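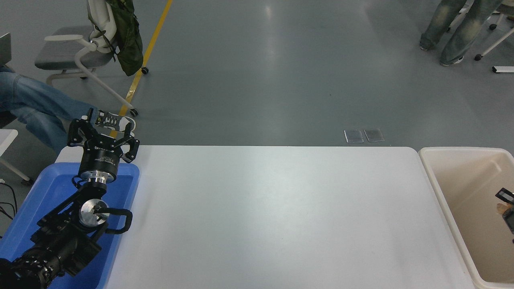 The big white table, with nothing lying on its bare top.

I have become a person with opinions about tables. This one is white, with rounded corners, and for a moment it had nothing on it, a condition I've managed at home maybe twice. My own desk holds 4 mugs and a stack of mail that predates the couch.

There's a blue bin at one end and a beige one at the other, and I approve. Stuff needs somewhere to go. Trinh La thinks two bins is one too many, but Trinh also keeps batteries in the butter dish.

The green backpack hangs off the back of an office chair, where all backpacks eventually retire. I paid 337 dollars for a hallway bench with hooks so that mine would stop doing this. It's on a chair right now.

And then there's the crumpled brown paper bag. A clear table attracts one the way a clean shirt attracts soup.
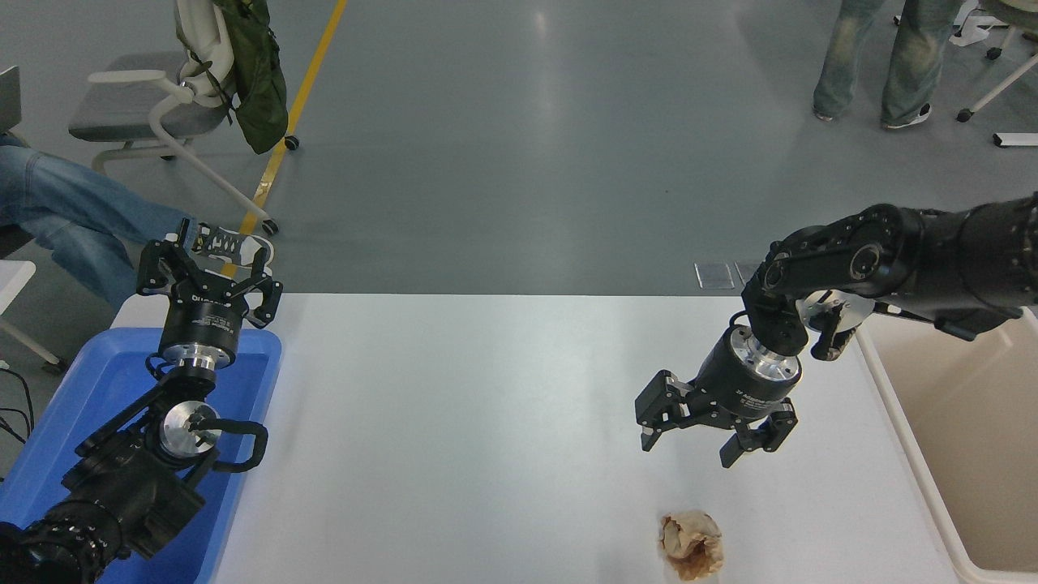 What I'm doing about my own desk

Two bins, blue and beige, if the store has them. The mugs go back to the kitchen tonight, or tomorrow.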